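The Skellulport Report

The report reached the Lindqvist Institute on January 17, 2024, and was placed before Dr Amra Đorđević shortly after nine. It bore the seal of the Skellulport laboratory and the signature of Noel Baluyot, Senior Examiner. She read the summary twice.

"The method under review," it stated, "requires the arm to choose its own grasp from a mixed bin, with no prior model of any object. Over 564 attempts the arm was permitted to fail without correction. Each failure was entered in the record and used in the training of the next version."

Dr Đorđević had opposed the method in June. Her objection, set down in the minutes, was that a machine taught by its own mistakes would learn chiefly how to make them. The Institute had noted her view and released the funds.

She turned to the section on procedure.
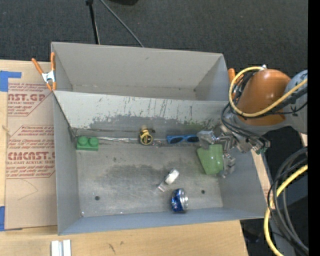

The bin was to be filled by hand and never arranged. The arm was to work until the front compartment was clear, after which the objects were to be returned and the run begun again. Mr Baluyot had added a paragraph of his own, which the rules of the Institute did not forbid.

"In version 5," he wrote, "the arm began to push an object away from the wall before closing upon it. This was not in its instructions. I have searched the record and find that the push first occurred as an error, in version 3, where it was marked as a failed grasp. I marked it myself."

Dr Đorđević laid down the page. Outside, the Mondier ferry was making its turn, and a clerk from the Lostton office was waiting in the corridor for her decision.

She asked that the clerk be given tea. Then she took up the form of objection, which she had completed in advance and dated, and read it through with proper care. It was well argued - she had always been thought a good drafter. She struck out the second paragraph, and after some minutes the third.

"Please inform Mr Baluyot," she told the clerk, when he was at last admitted, "that I should like to see the failures. All of them, in order."

"The Institute requires only the summary, Doctor."

"I am aware of what it requires," she said, and signed for the journey to Skellulport.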